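Call for Participants: Home Sewing and Mending Habits Study
Zekcombe Center for Textile Studies
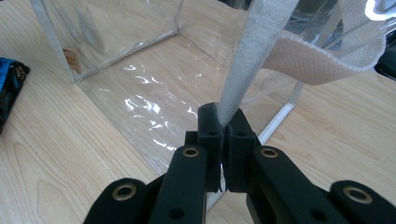 One participant in our spring pilot told us that she had mended the same tote bag four times and had never once been asked how she learned to do it. She added that most of what she knew came from watching her aunt, and that she would have liked to see it written down somewhere.

The Zekcombe Center for Textile Studies is seeking adults to take part in a study of how people repair bags, straps, bedding and everyday clothing at home. The study is carried out jointly with the Resis Library of Household Crafts and will run from September through March.

What participation involves

Participants will keep a mending diary for 8 weeks. Each entry records the item repaired, the stitch or method used, the time spent and the reason the item was kept. A paper diary and an online form are both available. Participants will also attend one interview at the Center, lasting no more than 85 minutes, and are asked to bring at least one finished repair. Unfinished work is welcome as well.

Who may apply

Applicants must be 18 or older and must have repaired at least one textile item in the past year. No formal training is required. Hand sewing, machine sewing, darning, patching and iron-on repairs all qualify. Persons who mend for pay may apply, but should state this on the form - their diaries will be reviewed separately.

The study has 111 places. Applicants who took part in the pilot are not eligible for the main study.

Payment and expenses

Each participant who completes the diary and the interview will receive a gift card for use at Schumacher Fabrics. Bus and train fares to the interview will be repaid on receipt of tickets. Parking at the Cestis Building is free after 4 p.m.

Privacy

Diaries will be stored under a number and not under the participant's name. Photographs of repaired items may be used in the final report only with written consent. Participants may leave the study at any time without giving a reason.

How to apply

Application forms are available at the front desk of the Cestis Building or by mail on request. Completed forms must reach the Study Office by the end of August. All applicants will receive a written reply, and interview times will be assigned in October. Large-print forms are available on request.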